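# Himau's Middleweight Tourer Grows Up

Himau has never had much trouble selling motorcycles to people who ride alone. The Navoso, its twin-cylinder road bike, has been a regular sight on commuter routes for years, and the naked version still outsells everything else in the range. What the company lacked was a bike for riders who want to go a long way with luggage and a passenger. The Navoso GT, on sale from December, is meant to fill that gap.

The frame comes from the standard bike, with a longer subframe bolted on behind the seat. Himau has also moved the footpegs forward and raised the handlebars. On the road it feels like a different machine. After a full day in the saddle my wrists were fine, and my knees had less to complain about than they did on the old one.

Power delivery is softer than before. The engine pulls cleanly from low revs and there is little reason to chase the red line, though it will go there if asked. Sixth gear is now tall enough for relaxed highway riding. The clutch is light. The gearbox on my test bike was stiff for the first 100 miles and then loosened up.

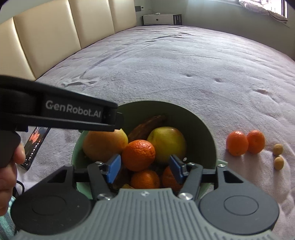 Suspension is by Seppälä at both ends, and it's the best part of the package. The fork soaks up broken pavement without diving much under braking, and the rear shock has a remote preload knob that can be turned with a gloved hand. I rode the same loop outside Clukton solo and then with a passenger, and 2 turns of the knob were enough to level the bike out again. Cheaper tourers tend to wallow in that situation.

There are some weak points. The windscreen adjusts by hand only, and in its top position it sends a steady buffet at a tall rider's helmet. The side cases are roomy but the lids don't line up well, so closing them takes a push with the knee. The dash is clear in daylight and too bright at night, even on its lowest setting. Heated grips cost extra.

Service intervals have been stretched, apart from a first check at 1000 miles. The oil filter can be reached without taking off any bodywork - a small thing, but owners of the previous model will notice.

Himau plans to build 3410 of them in the first year, and the Clukton dealer already has a waiting list for the dark green. The silver one is easier to get. I'd take either, and budget for a taller screen.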